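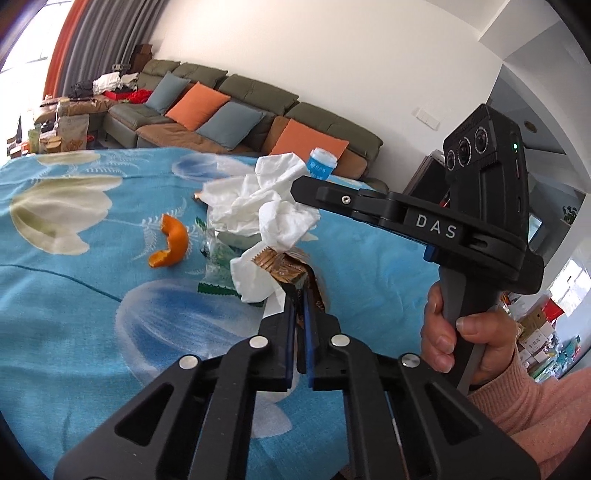
Maksym Bilyk gets talking about trash before he has his coat off. "Everybody wants to show a robot folding a shirt," he says. "I want the table after people have had a snack! Wrappers, tissues, orange peel. That's where the good stuff is."

Bilyk runs data collection for Polik, a project at Perkberg that is teaching a robot arm to clean up around the house. The examples all come from people working with hand-held grippers in real living rooms, and by September the team had 2,000 of them from tabletops alone.

Why so much interest in wrappers? He laughs. "Try it! A wrapper bends, it shines, it springs back a little when you let go. You can pinch it by the crimped end or in the middle, and it hangs differently each time. A wooden block is a wooden block, but I could watch people pick up candy wrappers all afternoon (and I have)."

Wenceslao Espinoza trains the people who do the collecting, and he's just as keen. New collectors get 70 practice pickups before anything is saved. "They start out too fast," he says. "They've been tidying tables their whole lives, so they just grab. I ask them to slow down, close the jaws, wait a beat, then lift. And please don't nudge things with your other hand!"

He also asks them to leave the room alone. Patterned tablecloths are welcome, and so are piles of stuff on the couch. "We had one set from a bare white desk, 300 clips, very pretty. The model loved that desk. Then we gave it a flowered cloth and it went after the petals."

Missed grabs stay in the set too, with a tag, as long as the person tries again. Bilyk is especially fond of those. "You see somebody miss the edge, turn the wrist a bit and go back in. I get excited every time."

Next up is the kitchen counter, starting with tea bags. Espinoza has already been saving them.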